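Murkora Hall, Bamport
Workroom and kitchen inspection checklist
Date: 05/03/2019
Inspected by: Desta Woldegiorgis
Site contact: Mitiku Degefa
Floor area covered: 134 square metres

Ratings: S = satisfactory, A = attention needed, U = unsatisfactory, N/A = not applicable.

1. Exits and access

1.1 Main exit door opens fully and latches. S
1.2 Rear exit unobstructed. A
Comment: Two stacks of chairs stored within the door swing. Moved during the visit. Floor marking to be repainted so the clear zone is visible.
1.3 Exit signs lit on mains and on battery test. S
1.4 Ramp handrail secure. A
Comment: Lower bracket has play of several millimetres. Fixings to be replaced with the next size up.

2. Fire equipment

2.1 Extinguishers mounted, tagged and in date. S
2.2 Fire blanket within reach of the cooktop. U
Comment: Blanket hung directly behind the cooktop, so a person would have to reach across a fire to get it. Relocate to the wall beside the door.
2.3 Smoke alarms sounded on test button. S
2.4 Evacuation diagram matches current layout. A
Comment: Diagram predates the storeroom partition.

3. Electrical

3.1 Test tags current on portable appliances. A
Comment: Urn and one extension lead out of date. Both withdrawn from use.
3.2 Safety switches tripped on test. S
3.3 No power boards connected in series. S
3.4 Switchboard clear and labelled. A
Comment: Circuit 4 is labelled "spare" but feeds the storeroom lights. Relabel.

4. Tables, benches and work surfaces

4.1 Surfaces free of splinters, lifting edges and open joints. S
4.2 Folding legs lock positively. A
Comment: One Hemitz trestle has a worn catch. Tagged out and placed in the storeroom.
4.3 Fixed benches carry the posted load without movement. S
Comment: Posted limit is 400 kg, evenly distributed.
4.4 Surface finish intact and cleanable. S
Comment: Timber tops to be wiped with a damp cloth and neutral detergent. Solvent cleaners are not to be used on oiled tops. Re-oil when water stops beading.

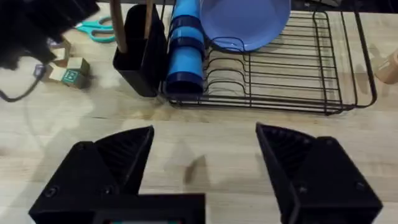

Mitiku Degefa replied that item 4.4 asks for re-oiling but gives no instruction for the used rags, and that oily rags left in a closed bin are a bigger hazard than a dull table. He asked for a lidded metal container to be added to the list, with the rags laid flat outdoors to dry before they go in. Agreed. Added as 4.5.

4.5 Lidded metal container provided for oily rags. U
Comment: None on site. No oiling to be done until one is supplied.

5. Floors and storage

5.1 Floor coverings flat and secured. S
5.2 Wet area flooring slip resistant. A
Comment: Vinyl at the sink is polished smooth by wear. Fit a mat with bevelled edges as an interim measure.
5.3 Shelving fixed to wall. S
5.4 Heavy items stored between knee and shoulder height. A
Comment: Paint tins on the top shelf to come down.
5.5 Cleaning chemicals locked away with data sheets. S

6. First aid

6.1 Kit complete and in date. A
Comment: Saline and burn gel expired. Replace.
6.2 Location sign visible from the main room. S

Corrective actions

Items 2.2 and 4.5 are to be closed before the next booking. The ramp bracket (1.4) has been referred to Berhe for repair together with the sink mat, at a quoted $2,289 including replacement of the worn vinyl when stock arrives. All remaining A items are to be closed by the end of March and initialled on the copy kept at the switchboard.

Withdrawn equipment is not to be returned to use without a new tag.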